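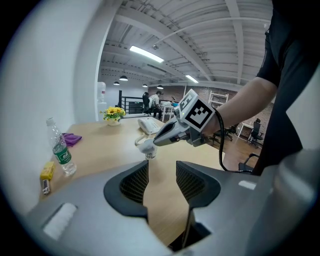

Handheld grippers at the desk, upper floor. The marker cube is mounted on top of the body.

Call for participants: handheld gripper build, Pravalby shared workshop

The Ifans build group is looking for two people to join the second phase of its handheld gripper project. The work is unpaid, part-time, and runs from September until the arm is mounted and working. Parts are paid for by the group. Bench space and keys are arranged through the workshop.

Background

Ifans is a set of hand-operated two-finger grippers and a small bench arm that will carry the same fingers. A person does a task by hand with the grippers, the motion is recorded, and the recordings are used to train the arm to do the same task. The project was started by Valtteri Kauppinen as a home build and moved to the shared workshop when the arm base no longer fit on a kitchen table. The grippers work. The arm does not yet work to a standard we would show anyone.

Current state

The gripper body is at its fourth revision. The fingers close evenly, and the pads can be swapped with a 2 mm hex key. Pose tracking uses printed markers on a cube. It is reliable in even light and drops out when the cube is turned away from the cameras or when a sleeve covers it. The usable recordings so far come to 37, all of them picking up and setting down small objects on a desk. We want 480 before training is repeated.

The arm uses a Modolia controller board and six geared motors. Joints one through four are assembled. Joint five has backlash that we have measured but not fixed. Joint six exists as a drawing. The recording software, Vukari, was written in a hurry and it shows. It writes one folder per take, and a take that is stopped early leaves a folder that has to be deleted by hand.

Role A: mechanical

Tasks:
Finish joints five and six, including the cable path through the wrist.
Redesign the finger mount so that one set of fingers fits both the handheld body and the arm.
Keep the parts list and the drawings in agreement with each other. They are not at present.
Print and fit spare finger pads.

You should be able to use CAD of some kind (we use a free package and can convert most formats), set up a printer without help, and measure with calipers to a tenth of a millimeter. Experience with gearboxes is useful. A machining background is welcome, but the lathe needs a workshop induction before you can use it.

Role B: recording and software

Tasks:
Record takes with one or two grippers, following the task sheet.
Check each session for tracking loss and mark bad takes before they are copied to the archive.
Rewrite the part of Vukari that handles start, stop, and cancel.
Write the calibration procedure down so that a new person can follow it.

You should be comfortable in Python and on a Linux command line. Camera calibration experience would save time. Steady hands matter more than speed. A recording session is repetitive: the same object is moved between the same two positions, with small changes to the start point, for an hour or more. Applicants who know they will dislike this should apply for Role A.

Time and place

Both roles need one evening a week, 6:30 to 9:30 p.m., plus whatever you choose to do at home. Recording is done in person. CAD and software work can be done anywhere. The upper floor is shared with other members, who may be working at their desks during a session, so keep noise down and return chairs and desk items to where you found them. The printers and the drill press are on the ground floor. Access to the upper floor is by stairs only.

What you get

Use of the group's tools and stock for the length of the project.
One handheld gripper, built by you from our parts, to keep at the end.
Your name on the drawings and code you contribute, which are released under an open license.
Workshop membership is not included. The group rate is 22 a month, and we can discuss it if that is an obstacle.

Conditions

Participants must be 18 or older. Hands and voices are recorded during sessions. Faces are blurred before any recording leaves the workshop, and you can ask for your takes to be removed at any point before release. Safety glasses are required whenever the arm is powered. The emergency stop is tested at the start of each arm session and the test is written in the log.

How to apply

Write to Malou Ravn through the contact form on the Pravalby workshop page with "Ifans" in the subject field. State the role, the evenings you have free, and one thing you have built, with photos or a link to code. Half a page is enough. Do not send a resume unless it has something in it that bears on the work.

Suitable applicants will be invited to one session before either side decides. Bring closed shoes and, for Role B, a laptop with about 50 GB free.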